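How to Clear and Reset a Vanity Table

A vanity table gets messy faster than most furniture because it is used every day, usually in a hurry. This guide covers a full clear-out of the top and the drawer, and a short reset you can do afterward to keep it that way. It works for a table with one drawer or several. Do one drawer at a time.

What you need

A soft cloth and a second, dry one
Mild dish soap and warm water
A small soft brush, such as a clean makeup brush or an old toothbrush
A trash bag
A towel or tray to sort things on
Drawer liner (optional)

Step 1: Empty the top

Take everything off the tabletop and put it on the towel or tray. Do not sort yet. If there is a chair at the table, move it to the side so you can stand square to the drawer and pull it all the way out without twisting. The seat is a handy place to set things down, but clear it before you finish or the pile will stay there.

Step 2: Empty the drawer

Unplug anything that is still plugged in. Pull the drawer out as far as it goes and lift out the contents, larger items first. Check the back corners, where hair ties, bobby pins and caps collect. If the drawer sticks, do not yank it. Something has usually slipped behind it or is standing up against the frame. Reach in flat-handed and press it down.

Step 3: Sort

Make two piles, keep and discard. Things that belong in another room count as keep for now, but set them by the door.

Discard mascara that is past the date printed on it, anything that smells off, and any powder that has cracked and will not stay in its pan. Duplicates are up to you. I keep one of each thing in use and one spare, and the spares live in a closet.

Sharpen pencils before they go back, and put the caps on. Wipe compacts on the outside and check that they click shut. A compact that no longer closes will leave powder in everything near it.

Step 4: Clean the table

Wipe the top with a damp cloth and a drop of soap, then go over it with the dry cloth. On a painted finish, keep the cloth damp only, and don't use scouring pads or nail polish remover. If you find a spot of polish that has dried on the paint, try lifting it with a fingernail before you try anything else. Acetone will take the paint with it.

For a mirror in a carved frame, brush the dust out of the carving first, working from the top down. Then clean the glass. Spray the cloth and not the mirror, so cleaner doesn't run into the bottom edge of the frame — it can lift the finish there over time.

The inside of the drawer is often bare wood. Vacuum or brush it out and wipe it with a cloth that is barely damp. Leave it open until it is dry. If you are using liner, cut it a little short on all sides so it does not catch when the drawer closes. The Plotis liner I use is sold in a roll and can be cut with kitchen scissors. Any plain one will do.

Step 5: Put the hair dryer away properly

The dryer takes up the most space, so it goes in first. Let it cool completely before it goes in a drawer. This matters more than anything else on this page.

Do not wrap the cord around the handle. Wrapping puts a tight bend where the cord enters the dryer, and that is where cords fail. Instead:

Hold the cord where it leaves the handle and let it hang to take out any twists.
Coil it in loose loops about the width of your hand.
Lay the dryer flat on its side and set the coil next to it, with the plug on top.

If the coil springs open, use a fabric tie or a soft hair tie. If you see cracked insulation or a scorched plug, stop using the dryer and replace it.

Close the drawer slowly the first time. If the nozzle touches the front, turn the dryer so it points to a back corner. A shallow drawer may need the nozzle taken off.

Step 6: Choose what stays on top

Only the things you use every morning go back on the tabletop. For me that is a pencil and a couple of compacts. Line them up at the back, just under the mirror, where they are easy to reach and the front stays open for your hands. Everything else goes in the drawer beside the dryer or into a box on a nearby shelf.

If you have small children, nothing stays on top.

The two-minute reset

Do this in the evening. Return the everyday items to the row under the mirror, throw out used cotton pads, wipe the surface once, coil the cord, and shut the drawer. Papers and mail that have landed on the table go back where they came from.

The full version, starting at Step 1, is worth doing when the season changes. I do mine in January and again when the weather turns hot. It goes much faster the second time.
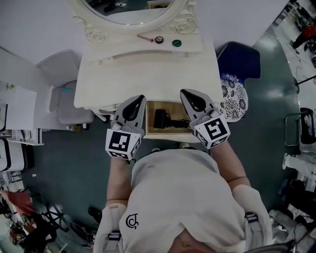

Vanity with the drawer open, hair dryer inside and cord coiled beside it.

Print this page | E-mail this page
200 shares | 2 comments

Clellgate Home Pages — Contact us — Copyright Clellgate. All rights reserved. Back to top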